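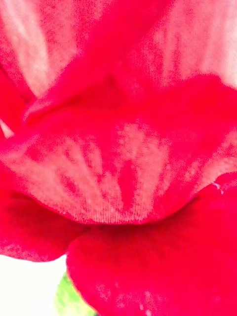

O mais difícil é ter paciência com a haste, que dobra quando menos se espera, e por isso os primeiros dias rendem sempre menos do que a gente gostaria, comentou uma das pessoas que passam as tardes no comando do braço robótico da Murnmont. Quem ouviu concordou com a cabeça, porque a empresa anda metida numa tarefa que parece brincadeira e que exige um bocado de concentração: ensinar uma máquina a pegar flores artificiais pelo cabo, levantá-las da mesa e acomodá-las num recipiente, sem esmagar nada pelo caminho.

Última atualização: 9/10/19

Início | Notícias | Tecnologia | Cidade | Agenda | Contato

O projeto se chama Inder e, por enquanto, vive da coleta de exemplos. Funciona assim: uma pessoa conduz o braço durante o movimento inteiro, do começo ao fim, e o sistema guarda tudo, tanto as imagens das câmeras como a posição das juntas e a abertura dos dedos. Cada gravação dessas é um episódio. Depois, com uma boa pilha de episódios na mão, entra em cena o programa de aprendizagem, batizado de Pyo, que tenta descobrir sozinho o que todos aqueles movimentos têm em comum.

Até agora foram gravados 1,120 episódios, dos quais 1,088 passaram na revisão e seguiram para o treino. Os outros ficaram de fora por motivos bem corriqueiros - uma câmera que perdeu a sincronia, uma gravação encerrada cedo demais, um arquivo que não abriu. A equipe faz questão de dizer que uma tentativa desajeitada não é descartada só por ser desajeitada. Se a pessoa errou a pegada, voltou e corrigiu, melhor ainda, pois é justamente esse tipo de recuperação que o Pyo precisa conhecer.

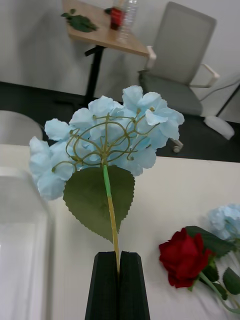
A escolha das flores artificiais também tem lá a sua razão. Elas aguentam ser apanhadas muitas vezes no mesmo dia, coisa que uma flor natural dificilmente perdoaria, e mesmo assim trazem dificuldades de sobra para quem precisa enxergar onde termina a pétala e onde começa o cabo. Uma rosa fechada e uma hortênsia toda espalhada pedem aproximações diferentes, e as folhas gostam de se meter na frente bem na hora da pegada. Entre um episódio e outro, a posição e a orientação das flores são trocadas, para que o sistema não acabe decorando um único arranjo.

São 4 operadores que se revezam, cada um com o seu jeito, e essa variedade é bem-vinda até certo ponto. Há quem vá direto à haste e há quem prefira descer devagarinho, parar um instante e só então fechar os dedos. Para que as diferenças não virem bagunça, existe um roteiro curto, combinado com a Millemen, parceira encarregada de revisar e rotular as gravações. Nele está escrito onde o braço deve começar, quando a gravação pode ser encerrada e o que anotar se a flor cair.

A próxima etapa prevê mais 600 episódios, agora com outras flores e outra iluminação, e a primeira avaliação do Pyo sem ninguém no comando está marcada para janeiro. A Murnmont pretende publicar parte dos dados depois disso, mas ainda não decidiu em que formato.

Comentários (3)

leitora_do_bairro
Que notícia simpática! Eu arrumo flores há muitos anos e confesso que também apanho com as hortênsias - quero ver essa máquina fazendo um buquê inteiro.

mcp77
Faltou dizer quanto tempo leva cada episódio. É por controle manual ou a pessoa segura o braço com a mão?

visitante
Gostei de saber que as tentativas com correção são aproveitadas. No meu curso a gente jogava tudo isso fora e depois o robô travava no primeiro erro.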